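The White Worktop, Start to Finish
Posted by Khải Phùng in Home & Workroom

I have wanted a proper white worktop for as long as I've had a workroom, and this spring I finally stopped talking about it and started clearing. If you've followed this page for a while you will remember the old brown desk, with its ring marks and the burn from the glue gun (my fault, and I still feel a bit bad about it, as it came from my aunt's place on Villanueva). It served us well for years, but every evening I was squinting to find pins and little screws against that dark grain, and my eyes aren't getting any younger!

So out it went one Thursday, with a neighbor on the other end and a good deal of grunting on the stairs. I looked at samples from Kemwood and from Jendura, carried both sets around the house for almost 80 days, held them up to the window in the morning and again under the lamp at night, and drove everyone a little crazy asking which white was the whitest. They do all look the same until you lay them side by side, and then suddenly one is pink. I went with the soft gray-white in the end and I'm so glad, as the really bright one made me feel like I was at the dentist.

A few of you wrote to ask about keeping it clean. I wipe down with a damp cotton cloth and a drop of dish soap, then go over it again with a dry one, and I keep the good scissors and the coffee on the windowsill where they can't do any harm. Pencil comes off with an ordinary eraser. Ink I haven't dared to try yet, so if you have, please write and tell me how it went.

The sewing machine and the seven jam jars of buttons have yet to move in, and I do think the new worktop deserves a moment to itself. Next month I hope to have the shelf up too, if the brackets ever come.
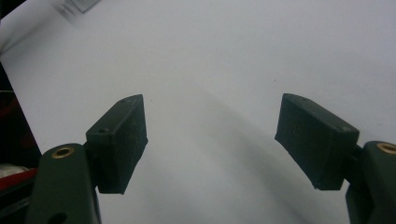
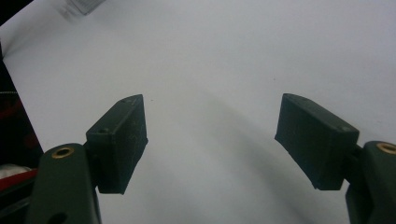
Plain pale white with plenty of open space in the middle, and the second one has a soft gray shadow toward the bottom.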